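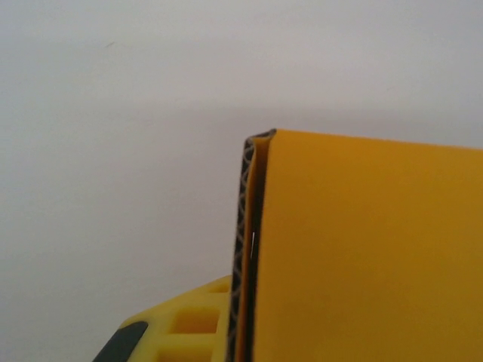 February, bench 3, started after lunch

Picking up from the page with the coffee ring. The arm can now take a yellow folder by the spine end, hold it upright and put it down somewhere sensible. It does this at the speed of a man who has been asked to move his car. Good enough to log.

For whoever reads this later (hello, night shift): we are on the Kaltungate order, the folded cover with the black lining that has the pale overlapping arcs on it. The pattern was the customer's choice. It is a nice pattern if you are a person. If you are the wrist camera it is a thousand little edges, none of which is the edge you want. Most of the morning went on that.

Set points as they stand:

Approach height up a bit from yesterday. Close speed slow. Grip force at 21 on the Ornudano scale, which has no units, I have asked. Anything lower and the outer panel slides against the inner layer. Anything higher and the pads leave a shiny patch on the matte cover that you can only see when you tilt it to the light, so naturally the customer's inspector tilts it to the light.

Left to run on its own from the infeed rack with that lot loaded: 200 picks, all of them counted by me with a pencil, because the counter in Ornudano counts attempts and calls them successes. I raised this with Ornudano support. They have explained that an attempt is a success from the point of view of the motion planner. I would like to be assessed from the point of view of the motion planner.

Trouble with the fold

The folder is at least two layers at the spine end and they don't sit flat on each other. There's a dark gap between the inner sheet and the cover, and the gap is different from piece to piece depending on how long it has been under the weights. By hand you never notice. You pinch it shut on the way past. I did this job for years and could not have told you I was doing it until I had to write it down for a machine.

What the arm does with a splayed one: lower finger comes in beside the spine, finds the lining first, decides it has arrived, closes. If the gap is small, fine. If the gap is wide, the layers shift while it closes and the piece goes into the press a hair crooked. The press doesn't care. The customer does.

Tried this morning:

- Harder rubber pads. Worse. They skate.
- Going in from the open side. No. It pushed a finger in between the layers like someone looking for a bookmark.
- Two-stage close: touch, wait, then squeeze. Better. Costs time on every pick, and the line people in the office will see it on the graph and ask about it.
- Leaving stock under the weights overnight before it goes on the rack. Best of the lot and needs no programming at all. Emanuel Zamfir suggested it when the arm was first bolted down and was told it wasn't an automation solution.

I have written "overnight weights" into the procedure and put Emanuel's initials next to it. If anybody wants to call it a pre-conditioning stage for the slides, go ahead.

Lighting

There's one bright glint that turns up along the layered edge when the lamp is straight on. Thin, short, very white. The vision model likes it enormously. Given the choice between the top corner of the spine and a small shiny line, it will measure from the shiny line. Moved the lamp back and put tracing paper over it. Light is now soft all over and the edge finder has calmed down. Tracing paper held on with a bulldog clip. Please don't improve the bulldog clip.

The backing board behind the pick position needs to stay plain. Somebody had pinned the holiday chart to it, and the arm spent a while trying to find a folder in the second half of July.

How the job is changing, since the office has asked for "reflections"

I was asked to put down a few lines on how the work is different with the cell running. It goes in the notebook because the form has a box the size of a stamp.

Before: four of us on loading, in pairs, swapping every hour. One feeds, one squares up. You talk. By the end of a Kaltungate order your thumbs are gone, particularly the left. That part I don't miss, and anyone who says they miss it was on the guillotine at the time.

Now: the arm feeds, one of us looks after it, and the other three are on finishing, packing, and what the plan calls "flexible support." Flexible support is carrying the racks to the arm. It used to be that the stock came to the bench in whatever heap it came in and we sorted it out with our eyes. The arm needs it racked, same way up, spines all facing the same way. So somebody stands and racks it. I make the racking very nearly the same motion as the old feeding, done earlier in the day and in a colder room.

I said so at the review. The man from Grullgate (they sold us the cell) said many sites find this in the early phase. I asked when the early phase finishes. He wrote that down.

To be fair to the thing, and I am trying:

It doesn't mind the afternoon. Our worst reject hour was always the one before going home, and on the days the cell has had that hour the rejects were flat right through it. It never loads one upside down either, provided we haven't racked it upside down, in which case it will load it upside down with total confidence.

And the thumbs. I wrote that already but it deserves a second go. Two of the four had been strapping theirs. Neither is now.

On the other side, whoever is minding it is by themselves, with the guard closed, listening. You can't wander off, you can't get into anything, and you can't really talk over the compressor. The first week I found it restful. Now I take a stool and a list of small jobs. What I'd ask for, if the box on the form were bigger, is that minding gets swapped every hour the way feeding was. The plan has one trained operator per shift because training costs money. So the one who's trained is stuck to it, and the other three are getting rusty at a job that, when the arm stops, all of us still have to do.

When the arm stops: twice this week. Once for the folder gap business above. Once for a pad that had worked its way out of the end of the finger. Both times we loaded by hand until it was back, and both times it took us longer than it should to find a rhythm. Worth a line in the plan. Suggest one hand-loaded rack each shift, to keep our eye in. I've had the answer "that rather defeats the purpose" already, verbally, on the stairs.

Fingers and pads

The yellow plastic fingers are holding up. They have rectangular openings through the face and dust from the board collects in there, so they want a brush at changeover. Soft brush, the one on the hook. Check the dark pads while you're at it: push with your thumb, and if a pad moves, it's coming off. Spare pads in the tin marked MINTS. There are no mints.

Finger color is a nuisance on this order. Yellow finger against a yellow-orange cover, and the camera now and then takes the top slope of the finger for part of the work. I asked Grullgate for fingers in some other color. They come in yellow. I've masked the corner of the view where the finger sits, which means the camera is blind in that corner, so if a scrap of board lands there it won't see it. You will. Take it out.

Targets

Kaltungate want 700 by the end of the run. Hand rate and arm rate over a whole shift come out closer than the brochure would like, with the arm ahead if nothing stops it and us ahead if anything does. Cordeiro upstairs has put 333 on the board as the shift figure. I asked where it came from. It came from the simulation. In the simulation the folders are flat.

I've no objection to a target. I'd like it to be set by someone who has tried to pinch one of these shut with a machine. Emanuel has offered to go up and take a splayed folder with him and lay it on the desk. I think he should.

Afternoon, later

Ran the two-stage close with the stock from under the weights. No crooked ones into the press in the first rack. Second rack had one, and when I looked, it was a piece from the top of the pile that had missed the weights altogether. So that's on us, or on whoever piled it, and I recognize the piling.

Shortened the wait between touch and squeeze. Still good. Shortened it again and it started sliding, so I put it back to the previous one. Value is saved as KALT_SLOW_2. There is also a KALT_SLOW, a KALT_SLOW_OLD and a KALT_FINAL. Don't use KALT_FINAL.

Tried it with a cover from the plain-lined order for comparison. Found the corner first time, every time. The arcs really are the problem, then, or most of it. Could teach it to work off the top edge of the cover panel, which is straight and has nothing printed on it, and ignore the lining altogether. Half a day's work, I'd guess. Would need the cell idle, and idle is a word we don't write on the board. Emanuel says do it at changeover while he hand-loads, which gets us the practice rack as well, and we needn't call it that.

For tomorrow:

Weights on tonight, whole pile, including the top. Brush fingers. Pads.
Ask Grullgate again about the counter, or Ornudano, whoever answers.
Mask: see if the corner can be made smaller.
Top-edge pick, start at changeover. Emanuel on the bench.
Someone has taken the stool. I need the stool back.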